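How do grown-ups get into their first job?

Hi, it's me again, Zuzana. Last month a reader called Uthai asked me a cracker of a question: "How does my sister know where she'll work when she finishes uni?" The short answer is that she doesn't, not yet! But there's one part of it I really like talking about, and it's called an internship.

An internship is a bit like a practice job. You're still a student, but for a while (often over the summer) you go and work at a real place with real workers. You get a desk or a locker or a pair of boots, depending on the job, and somebody shows you what to do. The person doing it is called an intern.

I was an intern once, at a company called Cerus in Murville. I was so nervous on my first day that I got there at seven in the morning and had to sit on the front step until somebody came with the keys. My boss was Kamonchanok Wiriya and she gave me the same advice she gave everyone: write down the names of the people you meet, and ask your questions before lunch. I still do both.

So how do you get one? First you write a résumé. It's a page that says who you are, what you've studied and what you're good at. You don't need to have done anything huge. Mine said I'd delivered papers every Saturday and looked after my cousins, and they asked me about the cousins for ages!

Next you send it off. Some internships are very popular. When I applied, 368 students wanted to work at Cerus, and there were only a few spots. That means lots of people got a "sorry, not this time" letter. I got two of those from other companies before I got my yes, and I sulked about both of them.
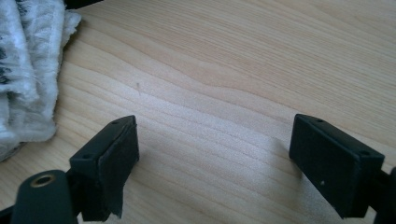
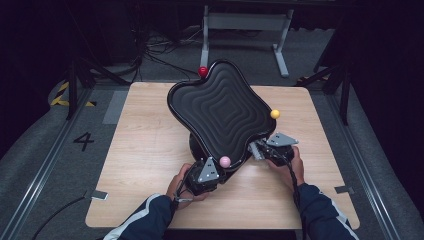
If they like your résumé, you have an interview. You sit down with one or two people and they ask things like "Tell me about a time you fixed a problem." It feels a bit like a test, but you're allowed to ask them things too. I asked what everyone ate for lunch. (Dumplings, mostly.)

Do interns get paid? Many do, and some don't. People argue about this a lot! I think if you're doing real work you should get real pay, and the rules about it are different from place to place. With my first pay I put $100 in the bank and bought my mum a very ugly vase, her favourite colour.

The other thing an internship does is help you find out what you don't like. My friend Chun-hung Lau was sure he wanted to work in an office in Zastmont. He lasted one summer, then switched his course and now he builds boats.

Sometimes the company asks you back when you finish studying. That's what happened to me, in February, and I said yes before Kamonchanok had got to the end of her sentence.

Got a question about work, money or school? Ask your teacher to help you send it in, and I'll try to answer it next time.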